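I finished Rirnier last night and I've been grumpy about it all morning. It's a 621-page novel, and I read it in 19 days, mostly in bed, mostly past the hour when I should've been asleep. I loved it so much in December, when I'd only read the first chapter in a bookstore, standing up with my coat on!

The setup is great. A piano tuner moves to Lalow, a town where the ferry has stopped running, and she starts getting letters meant for the person who lived in her house before. That's it, that's the hook, and for the first half I would have followed her anywhere.

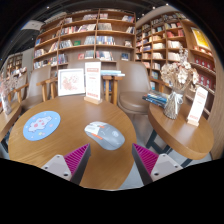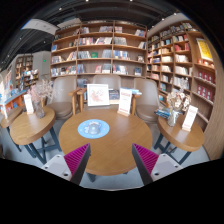
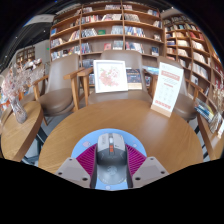 The round table and the little blue mat.

Then we get the Zova chapters. If you've read it, you know. We leave the tuner for what felt like 1,000 pages to hang out with a shipping company and its lawyers, and when we come back she's already made her big decision – without us. I flipped back to see if I'd skipped something. I hadn't.

I do think the letters are wonderful, and I'd read a whole book of just those (short one, please). The dinner scene made me cry a little. And now they're saying it'll be a movie in 2 parts, which makes me nervous, but maybe somebody will cut the lawyers.

Has anyone read the author's first one, Bühler? The library has it and I put a hold on it before I even finished being mad at this one.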